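Kitchen table tips for following the state budget bill

Posted 2024-05-09

Quick one today. The legislature goes into its last stretch and half of you are asking how I keep up with the paper. So, household tips, politics edition.

1. One binder, not six. The Plernirby water district notice, the school levy, the state stuff - all in one. Tabs by vote date. Alphabetical sounds nice, never find anything.

2. Don't print the whole bill. This year's is 591 pages. Print the summary and the bit on your county, leave the rest on the laptop. I went through a full ink cartrige in 2022, never again.

3. Write down the amendment number. Ours is 3,237. Staff on the phone will ask for it first thing, and "the one about local road money" gets you put on hold.

4. Call over breakfast. Lines at the Lona district office open at 8. By ten you get voicemail. Keep the number on the fridge, big marker.

5. Hearing streams are long. Put it on in the kitchen, chop your veg, turn it up when the Motaung transit item comes up. Headphones if the kids are home.

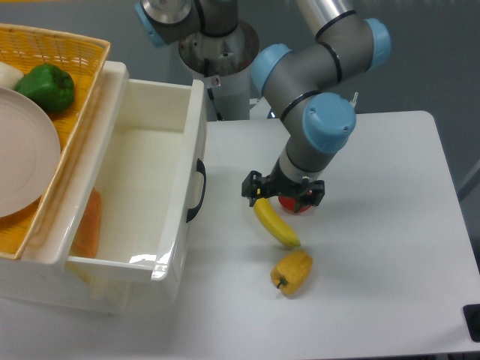

6. Clear the table before you write testimony. Sounds dumb, works for me. Two minutes is the limit, so one page, large type, read it out loud with the oven timer going. Cut whatever you trip over.

7. Save every mailer. Shoebox is fine. Write the date on the back when it comes in, you will want it in July when they all say they were for the Fandska bridge repair from the start.

8. Committee rooms are freezing. Sweater, snack, pen that works. Parking is 17 dollars for the day - bring a card, the machine doesnt take cash.

9. Recycle the old drafts after the final vote. Keep the roll call page.

More when the senate version is out.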